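About Rilwood

Started small. One stall at Vadville market, two crates, a borrowed table. Awuor Mugo did the talking and Obadia Laizer did the lifting. That was 20 years ago and they still argue over who had the harder job.

We're a fruit and veg box company now. 31 growers, nearly all of them within an hour's drive of the packing shed at Turdale. Small farms mostly, a couple of family orchards, one school garden that sells us its beans in January.

What we do

Boxes. Three sizes, packed the same morning they go out. You tell us what you can't stand (beetroot, usually) and we leave it out. No contract, skip a week whenever you like, just let us know by noon the day before.

We also supply cafes and two school kitchens. Ring the shed for a price list, the one on the old site is out of date.

Apples are still the thing people ask for first. Eating apples, cooking apples, a sharp little one from the Mbwambo orchard that goes quickly – put your name down early. We don't wax them and we don't mind a mark on the skin. Neither should you.

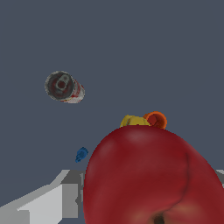
Who's who

Awuor Mugo – runs the place, does the growers' visits, answers emails late at night.

Obadia Laizer – vans, routes, anything with an engine.

Rehema Waweru – packing shed. Came for a summer job, now in charge of everyone. If your box is wrong she wants to hear about it.

Jeptoo Muriithi – accounts and orders. Please quote your customer number, it realy does help.

Where we are

Turdale, behind the old feed store. Shed shop opens at 7 in the morning, shuts when we run out, normally early afternoon. Cash or card. Bring your own bags if you have them, and bring back the empty boxes, we re-use them untill they fall apart.

Phone extension 1315 for the shed, 25 for orders.

Want to grow for us? Talk to Awuor. Small amounts fine.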